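Lemavlow Glasses and Small Things - README

Hi! I'm Orest Dmytriv and I look after this folder. It's a set of short clips about what happens to eyeglasses (and a few other small things) on and near a table: getting picked up, set down, turned over, folded, put away in a case. Arsen Zinchenko did the planning with me and wrote most of the labels. I wrote the notes, so if something is unclear, blame me first.

Last edited Sep 13, 2020.

What you get

The download has 1528 clips. We recorded 1724, and the ones that didn't make it were mostly false starts or takes with nothing on the table. Of the clips in the folder, 1040 have full labels and the rest only have the object name and the task name. I'd like to finish the labels, but it's slow going and I keep finding things I want to redo in the early ones.

There's also a small version called "lite" that comes to 700 MB. Same task names, smaller video. Start with that one if you only want to look around! You can always fetch the big one later, and the file names match.

Folders:

clips/ - the video files, sorted by task
labels/ - one text file per clip, same name as the clip
lite/ - the small version
notes/ - my session notes, typed up with most of the typos still in them

The glasses

Glasses take up the biggest share of the set, and they were my idea, so I'll go on a bit. I wear them myself and I take them off and lose them all day long. They're a great object for this kind of thing: thin, a bit springy, see-through in the middle, and they change shape when you fold the temples. They also look completely different from each side. From the front you get two clear shapes, and from the edge you get hardly anything.

We call the main pair "flosholm" in the labels, after the name on the case. It has slim metal rims and clear lenses. The second pair is "vesanum", with thick plastic frames, and it shows up a lot less. I still think the metal pair is the more interesting one to watch. When it's held up so it hangs almost straight down, the rims get so thin against a busy background that you have to hunt for them.

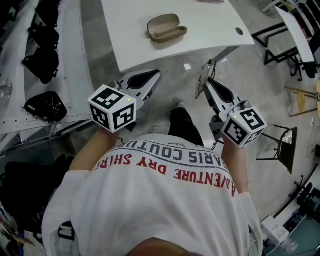 Task names

pick_glasses - off the table and up. Ends when they're clear of the surface.
set_glasses - down onto the table. We label which way they landed (lenses up, lenses down, standing on the temples).
turn_glasses - any turn of a quarter or more, in the air or on the table.
fold_glasses - one temple or both. If only one got folded, the label says "half".
case_glasses - into the case. The lid is a separate label, "lid_shut" or "lid_open".
wipe_glasses - with the little cloth. Short list, don't expect much here.
small_other - keys, a comb, a tape measure, pens. It's a grab bag and I know it.

A task that got dropped and tried again counts as one clip with "retry" in the label. Arsen wanted to split those and we went back and forth over it for most of April. I won, but he has a point, so the retry times are written down and you can split them yourself if you'd like.

Labels, a real one

This is what a finished label file looks like:

object: flosholm
task: set_glasses
landed: lenses_up
retry: no
spot: near_edge
comment: temples open, slid a little

"spot" is where on the table it happened, and the only values are near_edge, middle and far_edge. The near edge is the one the person is standing at. Early on I used left and right as well, and then found out that Arsen and I had been standing on opposite sides of the table when we decided which was which. I took those out.

The comment line is free text. Some are useful and some just say "ok". A few are in Ukrainian where Arsen was in a hurry - I've left those as they are.

The room

We used the same big open room for all of it, the one we call Harasym. White table, gray polished concrete floor, white corrugated metal ceiling with long ribs running back toward the far wall. It's a plain place and I've grown fond of it. A tall white metal shelving rack stands in the working area, and black cables and gear tend to pile up on its upper shelves. I tidied it more than once. It didn't stay tidy.

Light is the thing I'd pay attention to if I were you. There are flat panel lights overhead plus smaller fixtures of a few different kinds, and clear lenses pick all of that up. In a good number of clips a lens flashes as the glasses are turned. We didn't throw those out. Glasses do that in real rooms too, and I'd be a bit suspicious of a set where they never did! If you need clips without glare, search the comments for "flash" and leave those out. I was pretty careful about writing that word down, at least from the second batch on.

The white table is the other thing. Metal rims on a white surface are fairly easy to follow when the shadows are good and pretty hard when they aren't. We talked about putting a dark mat down, and you'll see "mat" in my notes as if it were going to happen. It never did.
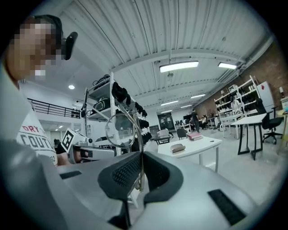
Back to the notes folder for a second, because it's easy to skip. The files are named by session letter, and each one starts with what was on the table that session and where we put it at the start. If a clip looks odd to you, check its session there before you write to me. Session F is the messy one: the case went missing halfway through and we used a different one, so case_glasses looks different before and after.

Known problems

- Some clips in small_other have the comb labeled as "pen". I've fixed the ones I found.
- fold_glasses has more half folds than full ones.
- The tape measure has its tape out in a few clips and the label doesn't say so.
- The lite version is missing its wipe_glasses folder. I'll add it next time I upload.

Using it

Use it for study, teaching, or just poking at. Please keep this README with the files, and if you fix labels, send them over so I can fold them in. Faces are blurred, please leave them that way.

Contact: Orest Dmytriv, Lemavlow | © 2020 Lemavlow | Back to top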